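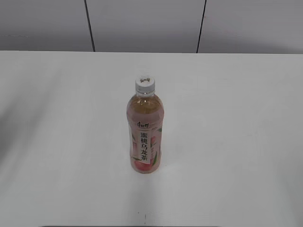

The Case for a Container Deposit in Pellen

The town of Pellen should adopt a refundable deposit on drink containers, and it should do so before the waste contract is renewed in May. Curbside pickup serves houses well. It does far less for the 2,000 residents who live in apartments and share bins that fill up early. 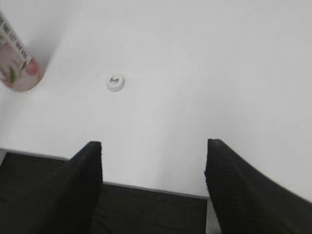

Shop owners have raised fair concerns about storage and staff time. A small handling fee, paid for each container returned, would meet most of them -- and stores with little floor space could be exempt.

The council should publish a draft rule and invite comment.

Amparo Palomino
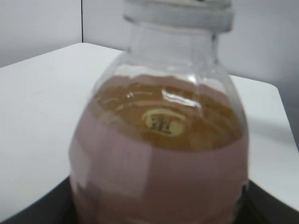 Responses may be sent to the opinion desk by 19th November and should not exceed 300 words.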